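Ravilach memorial kiosk: a lot of plinth for the money

Reviewed by Consolacion Espiritu
January 5, 2023

12 shares | 3 comments

The Ravilach is a touchscreen on a stand that talks to mourners. It greets people at the chapel door, tells them which service is on and where to sit, takes messages for the family and, if the celebrant wants it to, reads a poem. Bresden, the firm that sells it, calls it an "attendant". We had one on loan for nine weeks in our two chapels, and over that time it was in the building for 182 services. I was asked to write up whether we should keep it.

I should say that I went in doubtful. I have worked in funerals long enough to have seen the digital candle wall and the coffin with speakers in the lid, and I remember how keen everybody was on those in the brochure stage.

Setting up took most of a morning. The base is heavy and well made and doesn't wobble when a toddler leans on it, so full marks there. The screen is bright enough to read in a foyer with big windows. The voice software, Fluvum, is licensed separately, and you don't find that out from the front of the quote. Without it the Ravilach is a noticeboard. With it you pay a yearly fee per chapel, and our two chapels share a wall and a car park.

Names were the first problem. A funeral home lives or dies on getting names right, and Fluvum gets through the common ones well enough, then falls over on anything Polish, Tamil, Samoan or, as it happens, Filipino. It had three goes at mine and I wouldn't have answered to any of them. You can type in a phonetic spelling, and that does help, but someone has to do it for every service and then stand in the foyer and listen to it. Our front desk was doing this at half past seven in the morning with the first family due at nine.

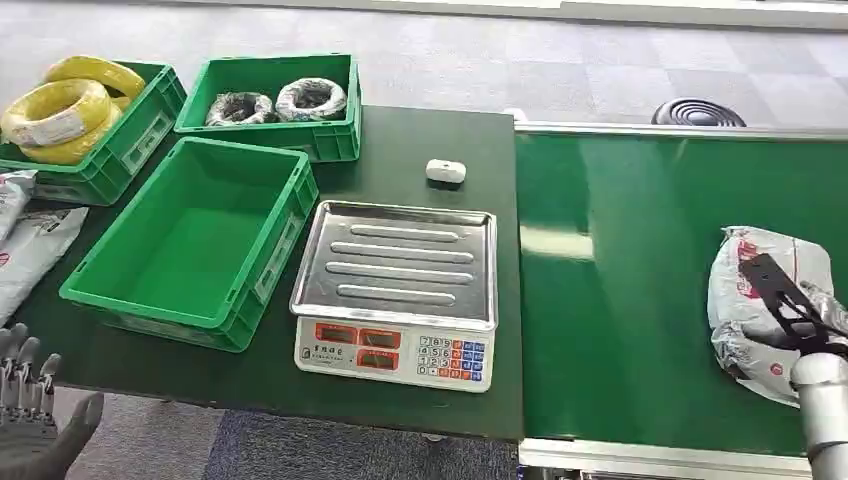

Chapel Operations and Equipment, Mangubat Funerals

The message feature is better. Mourners speak or type a few words and the family gets them afterwards as a plain document. People used it more than I thought they would, mostly older men who'd walk straight past the condolence book. One daughter told us she'd read her father's messages to her mum over the phone that night. I can't sneer at that and I won't try. I would only point out that a tablet on a table could do the same job for a fraction of the cost, and we already own two tablets.

Then there's the poem reading. Bresden makes a great deal of this in its sales material. The voice is pleasant, a bit like a weather report, and it pauses at the ends of lines whether the sentence has finished or not. We offered it to families as an option and told them plainly what it was. Twelve said yes. I sat in on most of them. In a short, simple verse it was fine, if flat. In anything longer you could feel the room start to look at the machine instead of listening. Our celebrants didn't like following it and I don't blame them.

Bresden's rep told us the Ravilach would "free up staff for care". I'd like to see the roster that's based on. What we found was that somebody still had to be in the foyer, partly to help people use the kiosk and partly because a person who has just lost their brother doesn't want to be welcomed by a screen. A few walked around it. One man told it to get stuffed, and it asked him to repeat that.

Support was a mixed bag. Phone calls were answered quickly and the technician knew the product. The updates were another matter. One in the fourth week reset the greeting to the factory version, so for a whole service it welcomed people to "this special event". Bresden apologised and said the setting would be locked in the next release. It may have been. We weren't game to test it on a family.

Privacy is the part I'd press anyone else to ask about. Recorded messages are stored off site, and the contract gives a retention period that can be extended "for service improvement". I asked what that meant and got a paragraph that didn't answer. We had it struck out before the loan began, but you have to know to ask.

For a large memorial park with several services running at once and visitors wandering about lost, I can see the directory side earning its keep. For a suburban home like ours I can't. If Bresden sold the message function on its own, with no poetry and a decent pronunciation tool, I'd look at it again. Our loan unit goes back in March and I've recommended we don't replace it.

Build: good
Screen: very good
Voice: poor with names, passable otherwise
Value: poor
Would I buy it: no

Contact us | Copyright Mangubat Funerals | Back to top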